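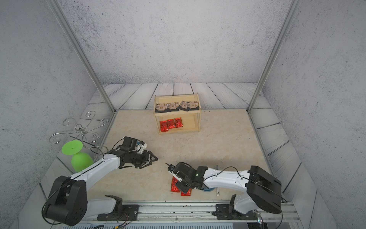 Rianne Baert wrote to ask whether members who pay by the month may still bring a guest to the Jakosport hall, and whether the guest needs indoor shoes. Both questions are answered in the sections that follow, together with others the front office receives regularly.

Guests and visitors

May monthly members bring a guest?
Yes. Each member may bring one guest per visit, up to 6 visits a year. The guest must sign in at the desk and show a form of identification.

Are indoor shoes required?
Yes, on all courts. Shoes with black soles that leave marks are not permitted. Spectators may wear street shoes in the gallery only.

Reservations

How far ahead may a court be reserved?
Members may reserve up to 7 days ahead. Guests may not reserve in their own name.

What happens if a reservation is canceled late?
A court canceled on the day of play is charged in full. Exceptions are made for illness if the office is told before the start time.

Is there a waiting list for lockers?
There is. The hall has 619 members and nearly all lockers are rented at present. Requests are handled in the order received, and a locker not renewed by the end of October passes to the next person on the list.

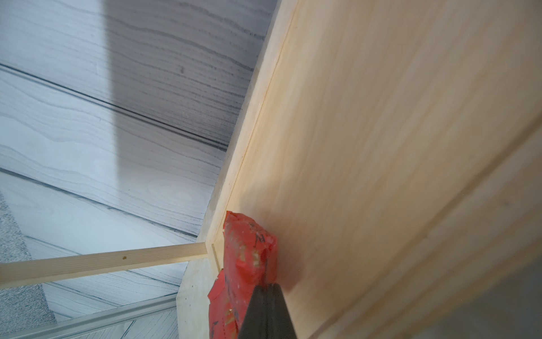 Locker keys remain the property of the hall. A lost key must be reported to the desk, and the replacement fee of $37 is added to the next bill. Members may not fit their own locks.

Fees and membership

Can a membership be put on hold?
A hold of one to three months may be requested in writing. No fees are charged during the hold, and the locker is kept.

Are fees returned if a member moves away?
Yearly fees are returned for the full months remaining. Monthly fees are not returned.

Who may use the family rate?
Two adults at the same address and any children under 18.

Page last updated 24/08/2025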